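The Long Goodbye of the Family Computer

By Arnar Egilsson

My aunt's computer lived in the hallway, on a desk built for a much smaller person, and it belonged to everyone in the sense that everyone blamed somebody else for the toolbars. It took four minutes to start. You could make toast in that time, and my uncle did, which is how the keyboard got the way it was.

I have been thinking about that machine since July, when I moved apartments and found I was still carrying its successor's successor from one closet to another. I hadn't switched it on in years. I had wrapped it in a blanket, though. My dishes got newspaper.
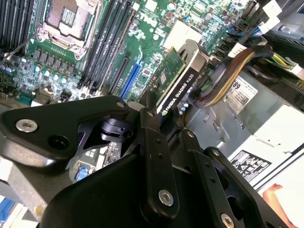
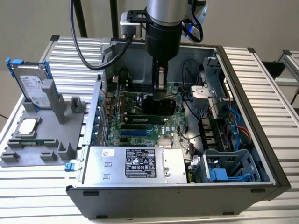 A desktop computer, opened up.

Sundov kept hers for the solitaire scores, and she would like it known that she was very good. She also told me I was being sentimental about an appliance, and asked whether I had a blanket for the toaster.

It's a fair point, but a toaster never held my tax returns. The home desktop was the last household object that expected you to come to it. You went to the computer, the way you went to the dentist. You sat up fairly straight. When you were done you got up and walked off, and whatever argument you were having about movies with a stranger in another state stayed in the hallway until after supper.

It also had to be shared, and families drew up treaties. In ours, homework outranked games, games outranked email, and my mother outranked everything, though all she ever did was look up the weather in towns where she had cousins. My brother Han kept a kitchen timer next to the monitor to police my turns. He never once set it for his own. We are both grown men and I still bring this up at weddings.

And then there was the matter of privacy, of which there was none. Every sentence I typed to a girl in my chemistry class was typed with my back to the route between the kitchen and the bathroom. I learned to shrink a window by the sound of slippers.

Nobody made a decision to end any of this. Laptops came in and took the homework. Phones came in and took the rest. The desk stayed up for a while as a place to put mail, and one spring the desk was gone too, and there was a fern.

The machines themselves have been slower to leave. In Nillmont, where I grew up, the town runs a drop-off day for old electronics, and I drove over on August 11, 2024, with mine belted into the passenger seat. The line of cars went past the library. People had brought towers in laundry baskets and strollers, and one man had his in a bowling bag that fit so well I suspected planning. A sheet taped to the gate said that 1,230 items had come in so far that year, and asked us please not to bring paint.

What struck me was how long everybody took at the table. You would think it would be like dropping off bottles. But people stood there and explained. This one had the wedding pictures on it, maybe. This one was fine, really, it just needed somebody patient. A woman from Sarnier Road took hers back out of the bin, rubbed a sticker with her thumb, and put it in again. The teenager at the table had plainly heard some 100 of these speeches by noon and nodded at each of them like a priest.

I had a speech ready. I'd worked on it in the car, and there was a decent line in it about the toast. When I got to the front he asked if there was a hard drive in it and whether I wanted that back, and I realized I had no idea what was on it. A novel, I think, or 2 chapters of one. Some music I had come by in ways I'd rather not go into. Possibly the chemistry girl.

I said I'd need to check. He said that was fine, a lot of people did.

So it's in the closet again, behind the vacuum. I do own the right screwdriver, and I've bought the little cable you need to read the drive, and both of them are sitting on top of the case in the bag from the store. Han says he'll come over and help if he gets the first turn.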